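# Grendgate open day: the desk-tidy room

I went to Grendgate in May expecting the usual – 200 visitors, a queue for coffee and someone telling us that clutter costs money. I got two of those before I had my coat off.
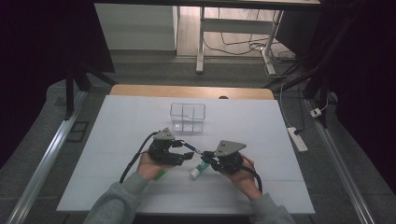

The part I'd come for was the session on desk storage, put on by Nillico and led by Ansel Okafor. He is a patient speaker and he plainly likes his subject. His claim is that a clear plastic organiser beats a drawer, as you can see what you own without rummaging. Fine. You can also see the dust, the dried-up pens and the glue stick you forgot to close.

I asked about glue sticks, as it happens. They fall over in wide compartments and get stuck in narrow ones. Okafor said to stand them cap up and give them a section to themselves. I do that at home with a jam jar, and the jar was free.

The Sellau stand next door had dividers you can move, which seemed more useful, though the woman there couldn't tell me what a spare set would cost. Van Wyk had drawers. Plenty of drawers.

I left after 3 hours with a leaflet and a tape measure. The clear tubs do look smart with nothing in them. I'd want to see one after a term in a school office before I paid for it.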